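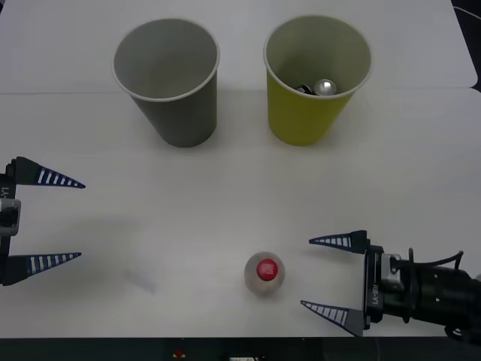
The two-armed station at Vatix, with the cups set out and both grippers open.

4 min read

The tables are wiped down at eight and the first recording starts ten minutes later. By then Gladys Bedoya has put on her wrist supports and chosen her list for the morning, a printed sheet with the starting position of every object. She works the arms from a pair of handles at the next bench. When she closes her hand, a gripper closes. When she gets it wrong, she marks the recording as a fail and sets the table up again.

Vatix rents the upper floor of a former print works in Nurndale. Its business is collecting examples of simple handling jobs, which are then used to train a program called Cusi to do the same jobs without a person at the handles. The current order is for sorting small things into paper cups. The target is 3,000 good recordings, and by the middle of March the team had 268.

"People expect it to be quicker," says Golnar Soltani, who runs the floor. "You move a ball into a cup, how long can that take? But then you have to put everything back, and put it back somewhere different."

The somewhere different matters. In the first batch the cups always stood in the same two places, and Cusi learned the places. Moved a hand's width to the left, a cup might as well have been on the moon. Elvira Mosquera now writes the sheets so that positions, colours and the order of the objects change from one recording to the next. A cup may start empty or already have something in it.

Round things are the hardest. They roll when a fingertip touches them off centre, and a clear one is difficult for the cameras to pick out against a white table. Bedoya brings the arm in low and slowly, with the fingers wide. A good operator finishes 32 recordings in a shift on the ball tasks and a good many more on the blocks.

Failed attempts are kept too. Loukia Tsoukalas, who trains the model at the company's other office in Grurnham, wants the ones where the operator slips and then recovers. She has less use for the ones where the ball ends up on the floor.

Bedoya used to pack glassware and says the work is easier on the back and harder on the eyes. She takes a break every 40 minutes. At noon she hands over the handles and the sheet, with a pencil line under the last recording she finished.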